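Backyard Throwing Range – Walk-Around Checklist With Comments
Leltthorpe Knife Throwers, revised September 2009

Hello everybody, and welcome to the new folks. This started life as a half page taped inside the lid of my knife box, and it has grown every time one of you asked me a good question. Please print it, scribble on it, and take it out to the range with you. My comments go under each item, and where Tudur Nicholas disagreed with me I let him have his say too, seeing as he has been throwing a good deal longer than I have.

TARGET

Rounds are tight on the stand. Check: grab the face with both hands and try to rock it.
Comment: If it moves at all, stop and fix it before the first throw. A target that gives a little will spit a knife back at you when it should have stuck. My stand has 3 bolts and the bottom one is always the one that works loose. I keep a wrench hanging on the post now.

Face is sound, no deep soft spot in the middle.
Comment: Cottonwood and other soft woods are lovely to throw at, but the center turns to mush and the points go in and fall right out again. Turn the round a quarter turn when it starts doing that. When you have been all the way around, flip it over. After that it's firewood, and I am sorry to say I have kept a few of mine well past that point out of plain stinginess.

No broken tips left in the wood.
Comment: Run a flashlight across the face from the side. Steel hitting steel is the worst bounce you will ever get. Pull tips out with pliers. Tudur says to dig them out with a chisel, and I say that's how you get a hole the size of an egg.

BACKSTOP

Backstop stands taller and wider than the target on every side.
Comment: Mine reaches 5 feet past the target on both sides. Some of you have less room than that and I understand, but then please throw from closer in and keep beginners off it altogether.

Stall mat or carpet hanging loose in front of the fence.
Comment: Loose is the whole idea. A mat nailed flat will bounce a knife, and a mat that can swing soaks it up. Ynyr Pumphrey hung his from chain, and it's quieter as well, which his neighbors appreciated.

Nothing living behind it.
Comment: Walk around and look. Every time, please, even if you looked ten minutes ago. My dog Ella is the sweetest animal alive and she has no sense at all, so she goes in the house before the knives come out of the box.

THROWING LINE AND CLEAR AREA

Line marked on the ground where everyone can see it.
Comment: A rope staked down works better than chalk or paint, as you can feel it with your toe. Nobody steps over until the thrower calls "clear," and that goes for me too.

Spectators well back, and behind the thrower.
Comment: We set ours at 19 feet behind the line. I have had a knife come back past my shoulder exactly once, and it went farther than I would have believed.

Ground raked, no rocks in front of the target.
Comment: This one is as much for your knives as for you. A dropped knife that lands on a stone gets a curled tip, and then you will be filing instead of throwing.

CLOTHING

Closed shoes on everybody. No loose sleeves, no dangling cords, hair tied back.
Comment: Leather boots if you have them. I know it gets hot, and I know sandals are comfortable, but we are tossing pointed steel and some of it ends up at our feet. Plain T-shirts are fine, the brighter the better if you are walking around on a shared range. 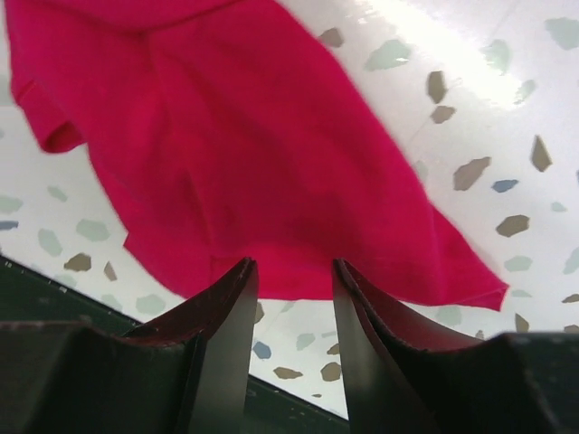

How often should I file the burrs off my throwing knives?
Every time you see or feel one, which for most beginners means a couple of times in an afternoon. Burrs come from knives knocking against each other in the target, and they will open up your fingers long before the point ever does. Keep a small flat file in your back pocket and give each knife a few strokes before it goes back in the box.

KNIVES

Handles checked. No cracked scales, no loose screws, no tape coming unwound.
Comment: Cord wraps and scales don't last on a thrower. If you love the look of a wrapped handle, that's fine, but expect to be rewrapping it. I went to bare steel and never looked back. Tudur still wraps his, and says my hands must be made of wood.

Blades straight.
Comment: Lay each one on a flat board. A slight bend can be worked out gently. If it has been bent and straightened in the same place before, retire it.

Points rounded a touch, edges dull.
Comment: New people always want them sharp. A throwing knife sticks with its point, so a sharp edge only does you harm, and a needle point snaps. My set of Wouters knives came with edges on them and I took those off with the file the very first evening.

Knives accounted for at the start and the end.
Comment: I own 13, and there were 13 in the box when I packed up last time, although one took me nearly 3 hours to find in the long grass. Colored tape near the butt end would have saved me all that. Please don't leave one for the lawn mower to find – the folks over at Pastgate did, and it cost them a mower blade.

FIRST AID

Kit on the table, not in the car.
Comment: Gauze, tape, wipes, gloves, and a phone with some charge in it. I go through mine every October and throw out anything that has dried up.

Checked by: ____________
Weather: ____________
Anything to fix before next time: ____________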